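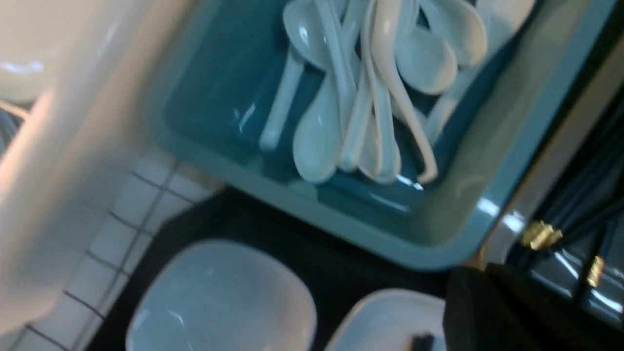 Tray Setting at Olaniyan: Questions We Keep Getting

For new starters, weekend help and anyone covering from Drulel. Read it before your first shift please. Page is kept by Damilola Tamuno, last tidied up in January. If something's wrong, tell me, don't just fix it on the shelf and hope.

What goes on a tray?

Standard noodle tray: black tray, square plate, square bowl, soup spoon, pair of chopsticks. Napkin goes on at the pass, not by us. Kids' trays are different, see further down.

What order?

Tray down first. Plate, then bowl, then chopsticks, then spoon. Chopsticks to the left of the spoon, always. Both lie on the plate for the walk over, so they don't roll about on the tray. Bowl sits beside the plate, never on top of it. Stacked is faster, I know. Stacked is also how we chip rims.

Which plates are which?

Square plates for noodle trays. Rectangular ones are for dumplings and the side platter. Both live in the big white tub, rectangular toward the back, bowls in front where you reach first. If you find them the other way round, swap them before service and not during.

How high can I stack the bowls?

Up to 20. Lower is fine. Past that the stack leans when you pull one off and whoever is next to you gets a lap full of china. Don't twist the top bowl to free it, lift straight up. If two are stuck together leave them to one side, they come apart on there own after a bit.

Do the spoons have to be sorted?

No. They go in the teal bin any way up. Just don't tip them in from a height. Ceramic on ceramic, you'll hear it. Put them in by the handful, low down.

What you DO have to do is look at each one as it comes out. Run a thumb round the edge of the bowl part. Chip, crack, rough spot: it goes in the breakage box, however small.

And the chopsticks?

Tan bin, next to the teal one. Loose is fine here too. Match the pair before you set it down: same color, same length, bands at the same end. We have had more than one order over the years and they are not all identical.
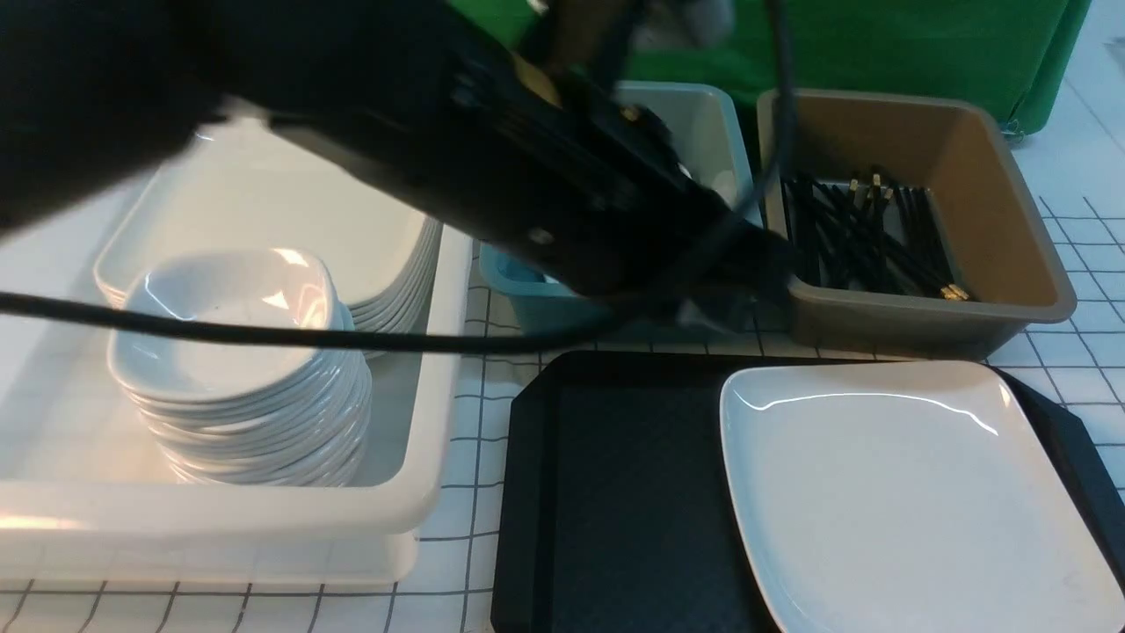
Which way do the banded ends point?

Bands at the top of the plate, away from the guest. Eating ends toward the guest. Some of you were taught the opposite somewhere else. Fine, but at Olaniyan it's bands away. Pick them up by the banded end too, fingers off the part that goes in somebody's mouth.

Can I use one bin for spoons and chopsticks if we're short of space?

Please no. We tried it for the Skenov lunch and spent half of service fishing. Chopsticks slide under the spoons, you dig, spoons get knocked. Two bins, side by side.

Is there a fast way to do a big order?

Yes. Lay out all the trays first, as many as the counter takes. Then go down the line with plates only. Then bowls only. Then chopsticks, then spoons. Don't build one tray at a time, you end up reaching across yourself all night.

Largest we do in one go is 22 trays. Anything above that gets split in 2 runs and the second run starts when the first has left the counter.

My plates have spots on them. Send or don't send?

Wipe with a dry lint-free cloth. Still there, back to wash. White glazed stuff shows everything under the dining room lights. Hold it at a slant and you'll see smears you missed looking straight down.

Can I put plates out damp?

No. Damp plate on a damp tray slides. The dimpled surface on the black trays helps a bit but it isn't glue.

How do I clean the black trays?

Soft brush, warm water, bit of soap. The dimples hold on to rice starch so go in small circles and rinse well. No scouring pads, they leave gray marks that don't come out. Stand them on edge to dry. Do not stack them wet!! They stick, and they start to smell.

What about the counter?

Wiped down before you put a single thing on it, and again at the end. Get into the grid lines, soy sauce finds them.

How often do the bins get washed?

Every night. Empty, wash, rinse, upside down on the rack. Also any time you drop something dirty in one by mistake. Then everything that was in it gets washed again as well, sorry.

How do kids' trays work?

Same tray, small round bowl, short fork and a plastic cup. No ceramic spoon unless the parent asks. The kids' stuff is on the low shelf by the door, blue lid.

Where do I put the spoon exactly?

Bowl of the spoon at the top, handle down toward the guest, a thumb's width or so off the chopsticks. Face up. Leave room to get a hand in, people shouldn't have to pick the two apart. Straight lines, square to the plate. If the plate's crooked, straighten the plate and leave the rest alone.

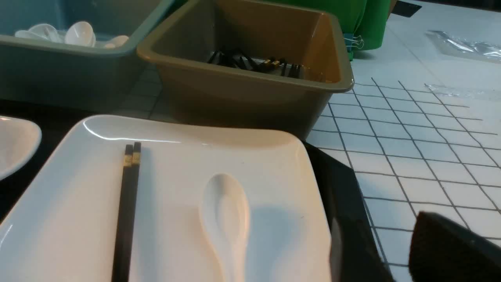 Jeptoo Makori wrote in to say that left-handed guests find the spoon on the wrong side and asked if we could flip it for them. Yes, if the booking says so. The ticket will have LH on it. Spoon goes left, chopsticks go right, everything else the same. No LH on the ticket, set it the normal way, guests are free to swap things round once they're sat down.

I broke something. Am I in trouble?

No. Write it on the sheet, what it was and how many. We only get grumpy when it isn't written down and we come up short on a busy night. Pieces in the breakage box, not the regular trash.

Who reorders?

Funmilayo Okonkwo. She orders from Trusum and they are slow, so tell her when you notice a shelf getting thin, not when it's bare. Chopsticks come in cartons of 1,000. Spoons and bowls come in whatever they have.

Can I take old chopsticks home?

Ask first. Usually yes. Odd ones with no partner go in the jar under the sink, help yourself, good for tomato plants.

Something's not covered

Ask Bello Adebisi in the mornings or Chiamaka Edet after 4 pm. Or leave a note on the clip by the dish rack and I'll add it here when I get a minuet.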